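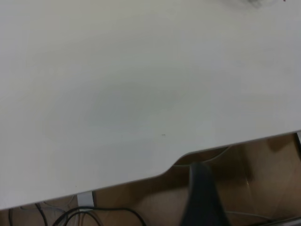
I've been meaning to write up the Tastix for ages, and several of you have asked, so pour yourselves something nice because this may take a while. We have had ours in the Millden tasting room since November. It came through Nilsuwan, who were patient with my many emails, and it has a permanent spot on the white table where we used to do all the setting out by hand.

First, what it does for us. Before a tasting there is a great deal of dull work - mugs to move, beans to put where people can see them, spoons and little dishes to lay, and then the whole lot to clear away again for the next group. The arm now does a fair share of the moving. It has handled 694 mugs so far by its own tally, and 9 of those ended up on their sides. I can live with that, although I did put my favourite mug away in a cupboard after the third.

Setting up was easier than I feared, and I am somebody who still asks for help with the printer! The one thing I would do differently is the cabling. We let it all drop to the floor and promised ourselves we'd tidy it later, and you know how that goes. Please buy clips on the first day. You need a proper expanse of clear table as well, and it does like a clean surface, so somebody still goes round with a cloth.
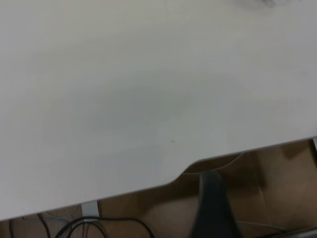 The front edge of the table, with its curved cut-out and the cables on the floor.

Now for the part I really wanted to talk about, the people. There were worries when it arrived, mine included. No one has lost hours over it, I'm glad to say, but the days do feel different. The early shift used to begin with 23 minutes of laying out, chatting all the while, and I hadn't understood how much of our news got passed round in that time. We missed it, so we've put in a coffee break at the same hour (the old fashioned sort, made by a person). Wrists and shoulders are happier. On the other hand, whoever is on duty has to keep half an eye on the arm, and that is tiring in its own quiet way. You can't quite settle to the order book with it going on beside you.

It is slow, too. A job that takes me a moment can take the Tastix 73 seconds, and handles give it the most bother. Straight-sided mugs suit it better than anything with a curve, in our experience.
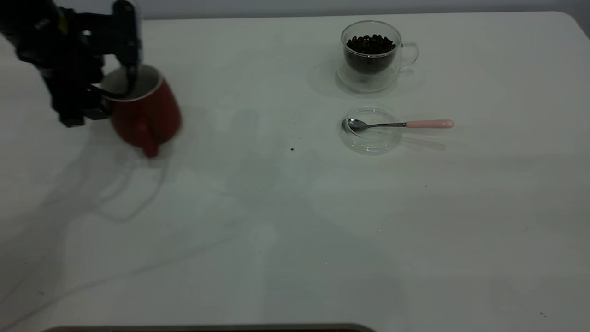 One reader of my earlier post wrote that the same thing happened at Gastulska when their arm went in: the lifting got lighter, the watching got heavier, and it only came right once they took turns at minding it, an hour each and no more.

We have borrowed that idea and it has helped enormously. I'd give the Tastix four stars out of five. I would also ask Nilsuwan for a printed manual, as ours lives on a tablet that is always in the other room.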